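Gripper trial checklist – simulated cell, Esside finger set against Flarkach finger set
Checked by Arnulfo Escobar, 7 February 2024

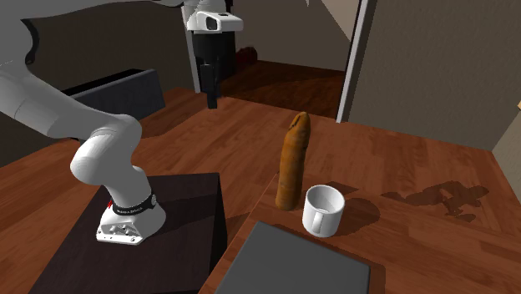
Arm over the table, fingers empty. Baguette, mug and tray as loaded.

1. Base on platform, no overlap with table – OK
2. Fingers clear of objects at start – OK
3. Mug handle reachable – Doubtful. The bread is almost touching the mug. Try both finger sets before signing.
4. Crust friction value – FAIL. Same number as the mug. Who picked it?
5. Stain on tabletop – texture only? Confirm it has no collision shape.
6. Runs logged – 632 for Esside, 100 for Flarkach. I would not call that a comparison.
7. Stop on contact force – Not shown to me. Urar says it works. Send the log.

Result: hold. Recheck items 3 to 7 before any of this goes to the real arm.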